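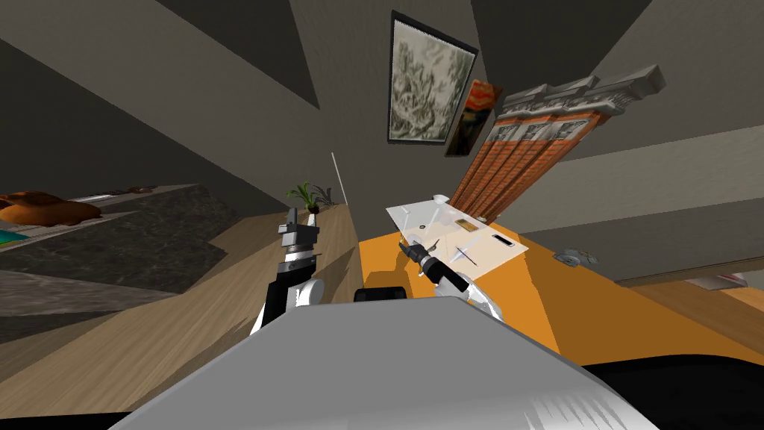 *Abb. 1: Linker und rechter Roboterarm, computergenerierte Ansicht*

# Musik im Vorspann: Drei Fassungen einer Eröffnungssequenz

Projektbericht, Seminar Filmanalyse
Stand: 23. Oktober 2023

## Ausgangsfrage

Viele Spielfilme legen über den Vorspann einen bekannten Song. Uns interessierte, ob die Zuschauer die gleichen Bilder anders zusammenfassen, wenn die Musik ausgetauscht wird. In der Seminarliteratur wird das meistens vorausgesetzt und selten ausprobiert. Wir wollten es mit einer einzigen Sequenz testen, die niemand aus der Testgruppe vorher kannte.

## Material

Als Grundlage diente der Vorspann von *Ravside*, einem Abschlussfilm von Alaric Whitlock. Die Sequenz dauert 230 Sekunden und erzählt in kurzen Bildern den Niedergang einer Hafenstadt: eine Werft beim Stapellauf, ein Tanzabend, eine Wahlversammlung, später dieselbe Werft mit verschlossenem Tor. Dialoge gibt es nicht, nur Schrifttafeln mit den Namen der Beteiligten. Herr Whitlock hat uns den Schnitt ohne Tonspur überlassen, dazu die Originalmusik als getrennte Datei.

Aus diesem Material haben wir 3 Fassungen hergestellt:

- **Fassung A:** Originalmusik, ein ruhiger Folksong mit Gitarre und einer Männerstimme
- **Fassung B:** ein schnelles Instrumentalstück für Blechbläser
- **Fassung C:** ohne Musik, nur Hafengeräusche und Schritte

Der Bildschnitt blieb in allen Fassungen gleich. Bei Fassung B haben wir das Stück zweimal verschoben, bis der Schlussakkord auf die Titeltafel fiel. Das war aufwendiger als geplant, und ganz sauber sitzt die Stelle mit der Wahlversammlung immer noch nicht.
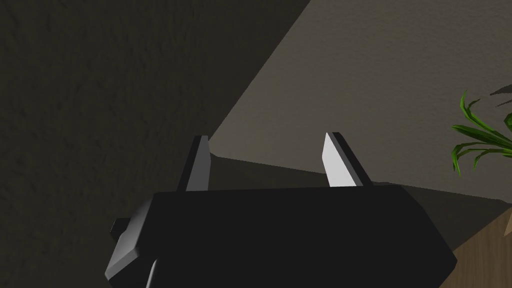 Für Fassung C mussten wir die Geräusche selbst aufnehmen. Die Schritte entstanden im Treppenhaus, das Wasser kommt aus einem Archiv. Nach dem ersten Probelauf haben wir die Lautstärke gesenkt, weil das Hämmern auf der Werft wie ein Rhythmus wirkte und damit fast wieder Musik war.

## Durchführung

Die Vorführungen fanden im April im Kino Prukard statt, verteilt auf 5 Termine. Jede Person sah nur eine Fassung und schrieb direkt danach auf, worum es in der Sequenz ging und was sie vom Film erwartete. Vorgegebene Antworten gab es nicht. Insgesamt kamen 434 einzelne Aussagen zusammen, die wir in einer Tabelle gesammelt und von Hand sortiert haben.

Die Sortierung haben zwei Personen getrennt vorgenommen. Wo sie voneinander abwichen, wurde im Seminar entschieden. Strittig war vor allem das Wort »traurig«, das manche auf die Handlung und andere auf die Musik bezogen.

## Ergebnisse

Bei Fassung A wurde die Sequenz überwiegend als Rückblick verstanden. Häufig tauchten Formulierungen wie »früher« oder »was verloren ging« auf. Einige hielten den Sänger für eine Figur des Films und erwarteten, dass er später auftritt. Im fertigen Film kommt er nicht vor.

Fassung B führte zu einem anderen Bild. Viele rechneten mit einer Satire, und der Tanzabend wurde öfter erwähnt als die Werft. Das geschlossene Tor am Ende hielten mehrere Zuschauer für eine Pointe.

Am wenigsten einheitlich fielen die Antworten zu Fassung C aus. Hier wurde mehr über einzelne Einstellungen geschrieben, etwa über die Kamerafahrt am Kai, und weniger über eine Gesamtaussage. Mehrere fanden die Sequenz zu lang - bei den anderen Fassungen stand das kaum jemals in den Bögen.

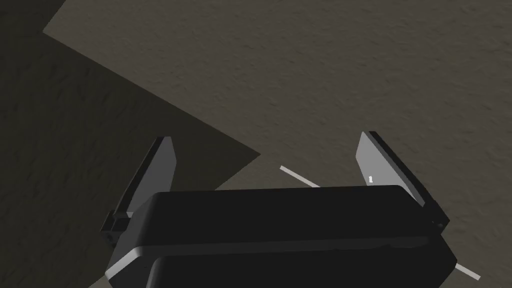 *Abb. 2: Schwarzer Greifer mit geöffneten Fingern, computergenerierte Ansicht*

## Einordnung

Frau Usmani, die das Seminar leitet, wies in der Zwischenbesprechung auf den Liedtext hin. Fassung A enthält als einzige Sprache, und der Text nennt die Stadt Drukov und ihre Werft ausdrücklich. Der Unterschied zu Fassung B lässt sich deshalb nicht allein auf Tempo oder Klangfarbe zurückführen. Eine vierte Fassung mit dem gleichen Song ohne Gesang wäre sinnvoll gewesen, wir hatten dafür aber keine Tonspur.

Auch die Saalgröße hat vermutlich eine Rolle gespielt. Beim letzten Termin lief Fassung B im kleinen Saal, wo schnell gemeinsam gelacht wurde. In den Bögen dieser Gruppe kommt das Wort »Satire« besonders oft vor.

## Offene Punkte

Die Tabelle mit den Aussagen liegt im Seminarordner, die Fassungen B und C ebenfalls. Fassung A darf nur im Seminarraum gezeigt werden, bis die Rechte am Song geklärt sind. Für den Tonmischplan von Fassung C fehlt noch eine Reinschrift.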